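Undstead Large Cutting Board with Juice Groove: A Long-Term Review

Reviewed by Krishnamoorthy Pai
October 11, 2023

I bought this board in February, after my old plastic one had finally gone so fuzzy with knife marks that I was embarrassed to put cheese on it when people came over. I'd meant to wait a full year before writing anything, but two neighbors have asked me about it now and I keep saying the same things over the fence, so I may as well type them up.

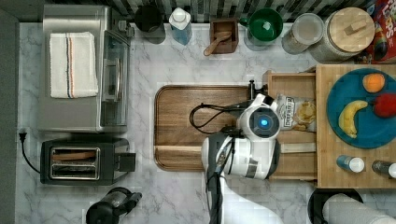

First, the size, which was the thing I worried about most. My counter isn't big and it already has the toaster oven, the toaster, the mugs and the canisters all wanting a piece of it. I very nearly ordered the medium. My sister talked me out of it (she has the medium and regrets it every time she cuts up a watermelon), and I'm so glad she did! A large board turns into your whole workspace. I can chop a heap of onions at one end, push them over, and still have room for the carrots, and I don't have to stop and find a bowl every two minutes. It lives out on the counter full time. I tried storing it upright behind the canisters for a week or so and got tired of hauling it out.

The corners are rounded, which sounds like a small thing until you've caught your hip bone on a square one hanging a little over the counter. The groove runs along the edge and it does its job with tomatoes, peaches and a roast chicken. With a really juicy roast I did have it spill over once, and I think a deeper groove would have helped there. I'd call it fine for everyday cooking and a bit shallow for Thanksgiving. If you carve a lot, keep a towel handy.

I do most of the fruit on it too. We keep a plate of apples, bananas and oranges off to one side so that people will eat them, and it's nice to be able to grab one and slice it right there.

Now, care. The little card in the box says to oil it before first use and then once a month. I oiled it twice the first week, and then life happened and I skipped most of the spring, and by May the middle looked pale and felt rough under my hand. I gave it a good rub with the Todorova board oil, left it overnight, wiped it down in the morning and did the same again the next night. It came back beautifully. So don't panic if you've been neglecting yours. And please don't put it in the dishwasher! I wash it with warm water and a drop of dish soap, dry it with a towel, and stand it on its side for 20 minutes before laying it flat again.

My complaints are few, but I do have them. It is heavy, and there are no handles or finger notches underneath, so carrying it to the sink takes two hands and a bit of planning. It also slides on a smooth counter. I put a damp dishcloth under it for months, and then I bought a set of Pasard grip pads for 19 dollars, which felt like a lot for little squares of rubber, but they've stayed put and the board hasn't budged since. I wish Undstead would just put them in the box.

Before I settled on this one I also borrowed a Zuston board from a friend for a weekend. It's lighter, it was 40 dollars less, and it comes with handles, so if you have sore wrists you might be happier with it. It felt a bit hollow under the knife to me, though, and it had no groove at all. I missed the groove right away.

Garlic smell does hang around in the wood. Half a lemon and some coarse salt takes care of it. I keep one side for onions and garlic and flip it over for fruit and bread, and I've penciled a tiny G on the edge so my husband can keep up.

Would I buy it again? Yes, in the same size, and I'd order the grip pads along with it this time.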